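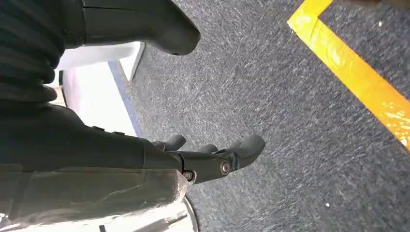
Week 4 Handout: Floors, Wrapping and Where Things Land

Housekeeping Skills, Totcombe Evening Program
Tutor: Beca Rowlands

Hello again, everybody, and thank you for staying so late last time (I know the parking lot closes early in January). Tonight we leave kitchens behind and get down to floor level, with carpet and the plastic film that new things come wrapped in.

1. Grey speckled carpet

You will meet this carpet in offices, hallways and waiting rooms everywhere you work. I'm fond of it, I must say, but the speckle hides crumbs and snips of tape wonderfully well, so please don't trust a quick look from the doorway. Crouch down and look across it toward the window. Vacuum slowly, one way and then the other, and overlap your strips by 2 inches or so.

2. Clear plastic film

Clear film crinkles, it shines, and once it is on the floor it slides under a shoe before you've noticed it. The bright white highlights along the creases are often the first thing you spot, so leave the lights on while you unwrap. Gather the sheet from the corners inward, press the air out with your forearm and fold it in half until it fits in the bag. Please don't run the vacuum anywhere near it! I did that once in the Odukoya building and spent 35 minutes picking shreds out of the brush.

If the film is clean and in one piece, keep it. The storeroom at Stolla has a box for it on the bottom shelf.

3. Round things

Anything with a round rim, a bowl or a dish or a lid, goes up onto a table before you start on the wrapping. Rims vanish under film very easily, and then somebody kneels on one.

Practice for next time

Work in pairs and allow 45 minutes. Unwrap one item over carpet, fold the film, vacuum the patch, then swap. We have 18 rolls of bags left from the Plumora order, so help yourselves, and bring knee pads if you own them. My old ones are in the blue crate and anybody may borrow them.

Reading: the carpet section of your course booklet, including the part on edges and corners.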